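**Teleop vs. hand-guided demos for garment sorting**

**tsao_sc:** Wrist camera stills from our April set, 174 demos, all teleop. Flattening policy stalls on dark cloth.
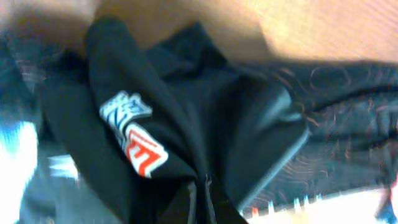
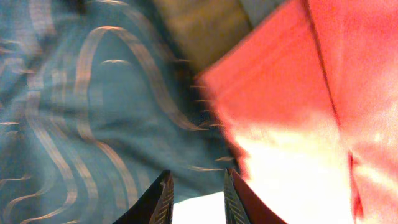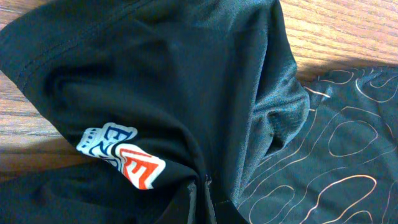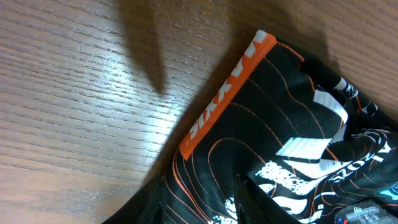
*Wrist view, garments during demos. Second still: teal and red cloth.*

**mikus_z:** Teleop is your problem. Guide the arm by hand and you feel the drag.

**tsao_sc:** Then my hands are in the wrist view.

**mikus_z:** Hold it above the wrist. We do.

**wan1533:** Disagree with both. Fix exposure first. The black folds in the third have almost no detail.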